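Why Do Kitchens Have Tiles on the Wall?

Cooking is messy. Soup bubbles over, sauce splatters, and steam rises from every pot. If the wall behind the stove were bare plaster, it would soak up water and grease and soon be stained. That is why many kitchens have tiles there. This part of the wall is called a backsplash.

What is a tile made of?

Most wall tiles start as clay. The clay is pressed flat, cut to shape, and dried. Then it is coated with glaze, a liquid that contains the same kinds of ingredients as glass. The tiles go into a very hot oven called a kiln. The heat makes the clay hard and melts the glaze into a smooth, shiny skin. Water can't get through it, so spills wipe right off.
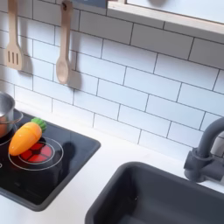
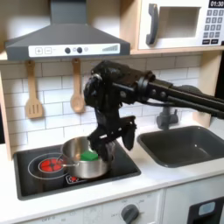
White subway tiles on a kitchen wall. In the first picture you can see the dark grout lines between them.

What holds the tiles up?

A tile setter spreads a sticky paste on the wall and presses each tile into it. The thin gaps are filled with grout, a kind of cement that starts out soft and dries hard.

Why are the rows staggered?

Look at a brick wall. Each brick sits over the gap between two bricks below. In a brick wall this makes the wall stronger. On a tiled wall it is mostly done because people like the pattern.

Try it yourself

Cut 11 rectangles of the same size from stiff paper. Lay them in straight rows first, then in staggered rows. Leave a small gap each time for the grout. Which pattern do you like better?

Words to know
Glaze: a glassy coating on clay
Kiln: an oven for baking clay
Grout: the filling between tiles

Written by Emmett Calloway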